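Rungnapa Paisan has answered player mail at Cokico for long enough to know what the first question of the morning will be. Someone has won with free spins, asked for a withdrawal, and been told no.

"They think we took the money," she says. "Mostly they took the bonus without opening the terms. I did the same thing before I worked here."

Cokico is a small online casino with slots, a few roulette tables and a bingo room. Paisan runs the support desk, and since February she has also had a say in how offers are worded. The welcome package used to be spread over three pages. It is now on one, with the wagering requirement in the first line.

The current deal is 77 free spins on Villuvon, a slot with a village theme. Winnings have to be wagered 23 times before they can be cashed out. Paisan would like that number to be lower. "I've said so in meetings. It came down from 44, so I'm not going to complain too loudly."

Her advice to new players is short. Check the maximum bet while a bonus is active. Check which games count. Send in your ID before you win anything – the queue for documents is always longer than the queue for payments.

"Roulette is the one that catches people," she says. "It counts for very little toward wagering, and on some offers it doesn't count at all."

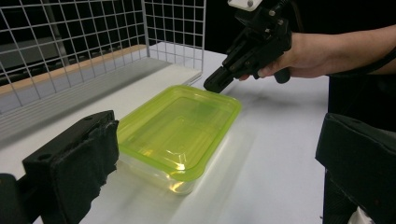 She is also careful about the loyalty club. Players need 2000 points to reach the second level, and the points expire after six months without a deposit. Perrine Courtois, who writes the promotions, wanted to drop the expiry. It stayed, but players now get an email a month ahead.

Asked whether she plays herself, Paisan says staff can't have accounts at Cokico. She sometimes puts ten dollars into bingo at another site, without a bonus.

"I set the limit first, in the account settings. When it's gone I close the page. People can ask us to set one for them too, by chat or email, and we do it the same day."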